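Dretex Perna pickup gets a longer bed and a bigger claim

Dretex will start selling an updated Perna pickup in December, and the company would like buyers to think of it as a new truck. Going by the material handed out on Thursday morning, that is generous.

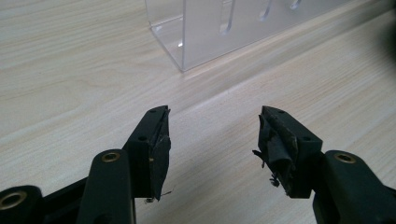 The Perna keeps the cab, doors and windshield of the outgoing model. The changes are a longer bed, a revised rear suspension, a new grille and a package of driver aids that used to cost extra on the lower trim. Dretex spent a good part of its presentation on the suspension, where rubber bushings have been swapped at several points for metal-sleeved ones that the company says will hold up better under load. Anyone who has never had a reason to think about bushings can get the general notion from the black arm segments photographed over the pale wood-grain tabletop, with brass-colored rings set into them: a joint has to turn on something, and what it turns on matters. Whether the new parts in the Perna will matter to an owner is harder to say. Dretex showed no wear figures for the old bushings, so there is nothing to hold the new ones up against, and a promise of longer life from the firm that sells the replacement parts deserves a second look in a few years.

There will be 2 trims, called Work and Wera. The Wera name was previously used for a dealer-fitted appearance kit, and a fair amount of that kit seems to have survived. Buyers who pay for the upper trim get darker wheels, stitched seats, a larger center screen and a badge on the tailgate. They also get a locking rear differential, the one item on the list that changes what the truck can do. It can't be ordered on the Work version. Asked why the model named for work goes without it, Dretex said the trims reflect "how customers use their vehicles."

The company has not announced prices. It says the Work will be "competitive" and the Wera will be "strong value in its class." Dealers have been told to expect figures closer to the launch, and some are already taking deposits. Putting money down on a truck with no price attached is an odd thing to ask of people, and those who do it should at least read the part of the form that covers refunds.

The engine carries over. Dretex has retuned it and claims better pull at low speeds, but it did not release a torque curve, and the peak numbers are unchanged from the current truck. Fuel use is said to be lower "in mixed driving." The company would not say how much lower, or what it counts as mixed.

Payload is the number Dretex was keenest to talk about. The Work is rated to carry 659 kilograms, a gain of 20 over the truck it replaces. That is an improvement, and it is also less than the weight of one light passenger. The rating applies to the truck with the standard steel wheels and no bed liner. Fit the liner, which most buyers in this part of the market do, and some of the gain goes straight back. Dretex lists the liner as an accessory and did not give its weight in the handout.

The Wera has a lower payload rating, as heavier trims usually do. The figure wasn't in the main table. It was in the notes at the back, in smaller type, and it comes out below the number for the current truck. So a buyer who trades an old Perna for the most expensive new one will be able to carry less in it.

The driver aids are better news, with the usual warnings. Automatic emergency braking, lane departure warning and a rearview camera with guide lines are now standard across the range. Blind spot monitoring is still reserved for the Wera, and it is not set up to take account of a trailer. Dretex says trailer coverage is "under review" and may come as a software update. It offered no date for that, and buyers who tow should judge the truck on what is in it when they sign.

Esi Kpodo, who manages the light truck line at Dretex, defended the decision to keep the old cab. "Our owners told us they liked the cab," Kpodo said. "They asked us for more bed and more comfort in the rear, and that's where the money went." She said the new suspension had been tested on loaded and empty trucks over rough roads, and that the ride with an empty bed was "much calmer."

That would be welcome. The present Perna hops over broken pavement when there is nothing in the back, and owners have complained of it for as long as the truck has been on sale. No test drives were offered at the presentation, and the truck on display stayed on its stand with the doors shut for most of the morning. The first drives for the press are planned for shortly before the launch, on a route picked by Dretex.

The longer bed brings a trade of its own. The wheelbase has not been stretched, so the added length hangs out behind the rear axle. That makes room for longer lumber and lets the tailgate close on loads that used to stick out. It also puts weight farther back, where it does the steering no favors. Dretex says the new rear springs deal with this. The approach angle stays the same. The departure angle gets worse, and the company's off-road page for the Wera, illustrated with a truck climbing out of a creek, mentions the first of those and leaves out the second.

The obvious rival is the Yakubu, which was redesigned from the ground up and already has blind spot monitoring on every version. Its bed is shorter than the Perna's will be and its seats are harder. It does have a published price. Dretex made several comparisons with the Yakubu on Thursday, all of them about bed length.

Warranty terms are the same as before, with one addition. The suspension parts at the rear will be covered to 100 thousand kilometers, provided the truck is serviced at a Dretex dealer. Owners who use an independent shop keep the standard cover only. The company said dealer service was needed to "protect the integrity of the system." It did not say what a dealer does to a bushing that an independent shop can't.

Production of the current Perna has ended, and dealers still have trucks to clear. Discounts on those have been modest so far. They may grow once the new prices are out, particularly on the upper trims, and a buyer who has no need of the extra bed could do worse than wait for that.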